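Teaching a robot to fold, one tea towel at a time

I'd been in the Pivum workshop for all of 5 minutes when somebody put the handles in my hands and told me to have a go. No training, no form to sign, just a quick "don't fight it" and off I went, steering two robot arms by moving a smaller pair of my own. My first tea towel ended up in a ball. They kept it anyway (more on that later).

The job here sounds simple enough. Pivum wants a machine that can fold the washing, and it learns by being shown. So people sit down, drive the arms through a fold, and every movement gets saved alongside what the cameras saw. One go from start to finish is called an episode, and when I visited the team had 2340 of them in the bag, all since December. They're hoping the learning software, which goes by the name of Gellby, will start to get the gist before everyone's patience runs out!

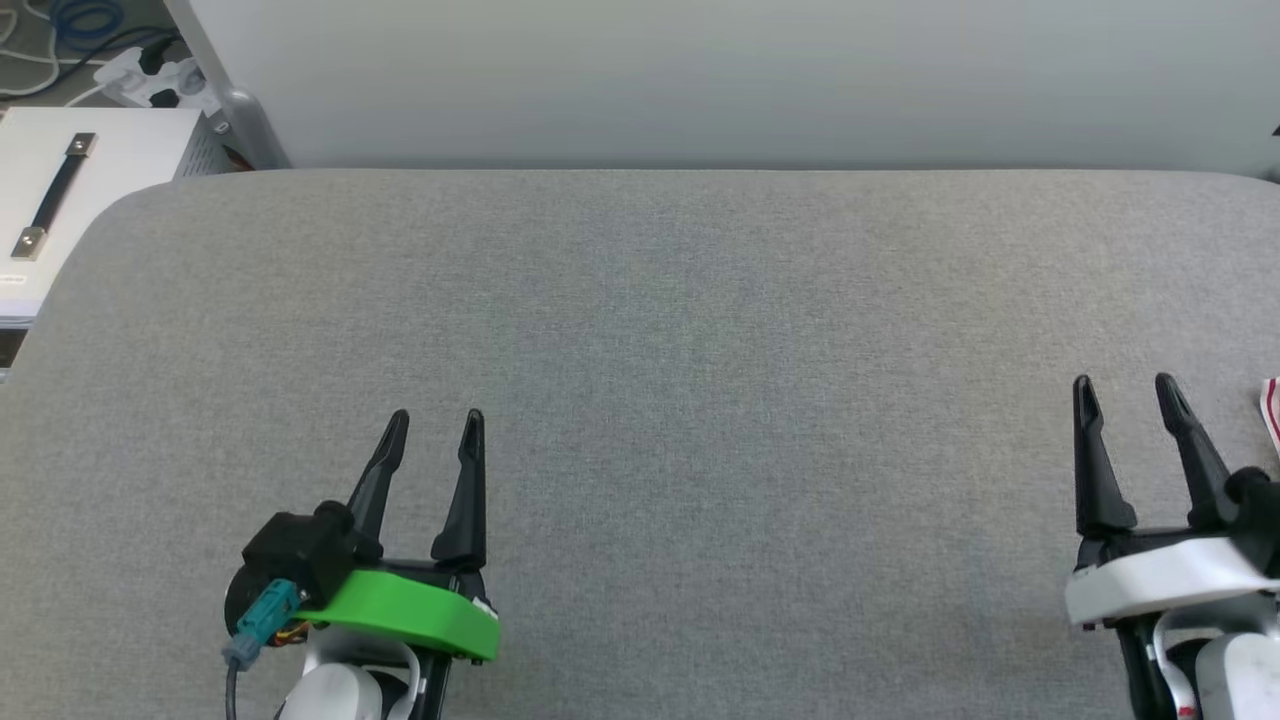 Ready between episodes: both grippers open over the grey fabric-covered table.

Each episode begins with a bare table and open grippers, and I got oddly fond of that little pause. Then a towel goes down, a bit crumpled, never the same way twice, and you're reaching for a corner. Corners are horrible. You think you've pinched one layer and you've got two, or you've got none and you're proudly lifting thin air. The good drivers go slowly on the way in and then move smoothly — Gellby copies hesitations as happily as it copies everything else, so a wobble of yours can turn into a wobble of its own.

A decent day brings in more than 210 episodes, with drivers swapping over whenever their shoulders start to complain. Bad ones don't all go in the bin, either. If you drop a corner and then pick it up again neatly, that's useful, and it gets its own label. My ball of a towel went into the failures folder, which I'm choosing to take as a contribution.

By the end of the afternoon I'd managed 6 folds that passed the check, one of them really quite square. I went home and did my own ironing pile by hand, very slowly, looking for the corners.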